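4.2 Handling the processors

I should say before going any further that the Utby handling kit is sold as a general bench product, so CPU work is only a small part of what the brochure promises. It happens to be the part I cared about most, which is why it gets the longest section of this paper! Memory and cables are easy enough to forgive. A bent pin in an LGA socket is a dead board, and our boards come out of old workstations that we can't simply reorder.

The kit arrives as a gripper, a wrist camera, a mounting plate and the Plivbridge control software, which you license separately (and which took me longer to install than the hardware did). Maruyama makes a rival bundle with everything in one box, and I've compared the two on price and paperwork in section 6. Everything in this section concerns the Utby kit alone, running over our own bench in Bastcombe, with the chassis laid on its side and the lid off.

The first thing I wanted to know was how well it holds a bare processor by its edges. The manual suggests a light grip setting for what it calls "thin square parts", and I left it there for the whole trial.

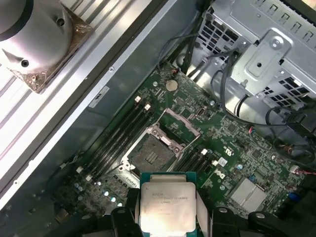 What I liked straight away was that the grip setting stays put between sessions. On the older kit we used to own, you had to enter it again every morning, and I forgot more often than I'd like to admit. With this one I saved a profile in January and was still loading the same one in the summer. The fingers have no force readout of their own, though, so you are trusting a number on a screen that comes from motor current. I'd have paid extra for a proper sensor in the fingertip.

Lining up is another matter. The software offers an automatic mode that looks for the outline of the socket, and a manual mode where you nudge the arm along with the arrow keys. I logged 73 placement attempts in automatic mode, and in 6 of them the software stopped and asked me to take over. All 6 were down to glare, as far as I can judge from the logs. A polished heat spreader under a bench lamp turns into a white patch on the wrist camera, and the edge finder loses interest. Moving the lamp helped a great deal, and so did turning the exposure down by hand, but the exposure control sits 2 menus deep and goes back to its default whenever the camera is unplugged. Please fix this, Utby!

The levers and load plates are where I had the most doubts. Gripping a square part is one thing, and working near a springy bit of wire with a finger as thick as these is quite another. The wrist is also rather bulky, so the approach has to be planned with the chassis walls in mind, and the planner in the Plivbridge software only knows about walls if you draw them in yourself (a plain box will do, I found, and takes a minute or so).

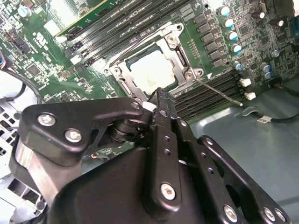 One reader of the draft wrote that I was being too kind about the planner, and that a kit at this price ought to build its own model of the chassis from the wrist camera before it moves at all. The same reader asked whether slimmer fingers could be fitted, and if so, whether that would void the warranty. I put both points to the supplier. The answer to the first was that a scanning feature is planned but has no release date. The answer to the second was yes, they can be fitted, and no, the warranty stands so long as the original screws are used.

I think the reader is right about the price, and I've changed my score for planning to match. I'm less bothered than they are in daily use, mostly as we see the same few chassis over and over and the boxes can be saved with a name. A repair shop taking in whatever comes through the door would feel it far more than we do.

Removal uses the same profile as placement, with the steps run in reverse. The manual gives it half a page. It says nothing at all on old thermal paste, which is a strange gap for a product aimed at people who refurbish things, so I wrote our own cleaning step and have put it in the appendix.

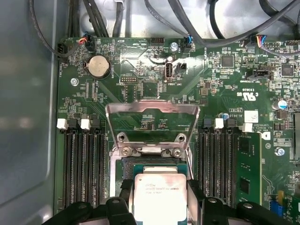

Figure 3. Xeon processor in the socket with the load plate open, seen from the wrist camera.

The camera itself deserves a kinder word. Focus is fixed, and I expected to hate that, but at working distance the larger board labels are readable and I've started using saved stills in place of handwritten notes. By Jul 22, 2022 I had 1,019 of them on the bench machine, named by the software with a time and nothing else. A field for the board's serial number would be lovely. For now I rename them in batches at the end of the day, and the script for that is in the appendix too.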